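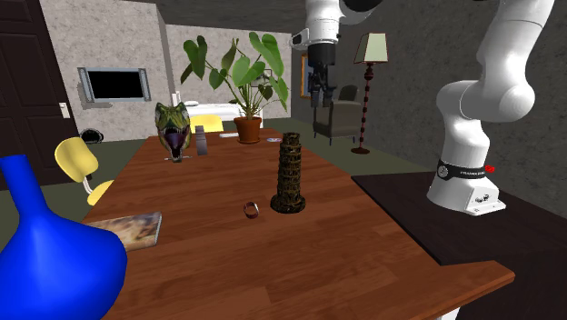 Figure 2. Simulated living room with a long wooden dining table, a potted plant and a white robot arm.

4.2 What the questions were for

Between the start of the council term and its end in May, members of the Lendia town council filed 1459 written questions to the executive. Under the standing orders each question is meant to draw out information the member does not have. We read all of them, and the information the member does not have is often hard to locate. A typical question from the larger opposition group runs to four paragraphs, the first three of which set out what happened, who allowed it and how much it cost. The fourth asks whether the mayor is aware.

Of the total, 993 received a written reply within the deadline. The rest were answered late, withdrawn, or folded into an answer to some other question, a practice the clerk's register records with the single word "see." Following a "see" can take a while. In one chain on street lighting, the reader is sent through five replies and ends at a question about a bus shelter.

We sorted the questions by whether the asker could have found the answer in a document the council had already published. This is a generous test, as it assumes that members know where the documents are. Even so, most questions from both opposition groups failed it. Questions from the governing parties failed it nearly always, and these were usually filed shortly before a press release containing the reply. Earlier work on national parliaments treats such friendly questions as a minor nuisance. In Lendia they were a steady part of the business, and the executive answered them with a speed and warmth it did not show elsewhere.

The exceptions are worth a closer look. The contract with Luvodent for dental checks in the town's schools produced a run of questions that were plainly after something. They were short. They named a clause or an invoice and asked for a copy. Replies to this group took longer than the average and said less, and the phrase "commercially sensitive" appears in all but two. Those two, as far as we can tell, were drafted by a different office, and one of them attached the invoice. The matter was raised at the next council meeting, where the debate was mainly about how the invoice had come to be attached.

The Pulex contract followed a different path. Pulex was hired to deal with fleas in municipal housing on Vītola Street, a subject on which every group held firm views and none wished to be seen speaking first. Questions began only after tenants had complained to the local paper. They then arrived in bulk, many with the same wording, and in two cases with the same spelling mistake in the name of the street. The executive sent one reply to everybody. It stated that the situation was being monitored, without saying by whom, and we found no later paper in the register that cleared this up.

If questions are tools for getting information, the Vītola Street episode counts as a failure, and an expensive one in staff hours. Members we surveyed did not see it that way. Asked to rank the reasons for filing a question, they put "showing residents that the issue has been raised" well ahead of "obtaining facts," and several wrote in the margin that the second option was naive. A question can be printed in a leaflet on the day it is filed. The answer, when it comes, rarely fits in a leaflet and may be unhelpful.

This has a bearing on how the reply rate should be read. Reformers tend to take late replies as a sign that the executive is dodging scrutiny, and in the Luvodent case that reading seems fair. For much of the register, though, lateness appears to have troubled the askers very little. Members had a right to a reminder after the deadline passed, by means of a one-page form. The form was seldom used. Our own request for the register's missing entries was, we should record, answered on 3 October 2025, with a note referring us to an earlier reply.

Section 4.3 turns to oral questions, for which the minutes are less complete and the microphones were sometimes off.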